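Notebook, December — gripper comparison in sim, lemon task
Scene: Midalstead kitchen, two arms. Controller: Isa build, unchanged from the last entry. Started 2 p.m.

Goal for today is to settle finger stiffness for the Kyei gripper before the Humbridge people want numbers. Same task as before, lemon to plate with the right arm only, left arm parked. Physics substeps left alone so the runs compare with the old fingers. 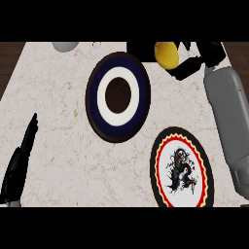
Finger friction is back to the default. I had raised it last month to hide a slip problem and forgot to note it, so the earlier table for the long fingers is suspect and needs a rerun. Approach height is set per object now. With the right fingers this close to the lemon the crop at the top of the view matters, because the lemon itself is already cut by the black band. Vision features will be poor there. Either tilt the camera or keep the start positions lower on the marble. I prefer the second — tilting means recalibrating everything.

Batch was 36 runs, force limit fixed, closing speed at the middle setting. Logging at the full rate filled the scratch disk, so I turned off the depth stream partway through. Joint logs are complete. 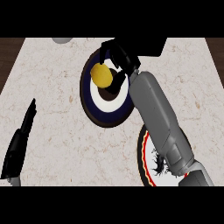 Right gripper holding the yellow object over the navy-rimmed plate.

Forearm covers a lot from this view, including part of both plates. A wrist camera would help with placing. Mount offsets for it are still in the old config, check the sign on the roll angle before using them.

To do:
Rerun long fingers with default friction.
Cap episodes at 3000 steps.
Move the logs off scratch.
Ask whether Humbridge wants release height in the table or only grasp force.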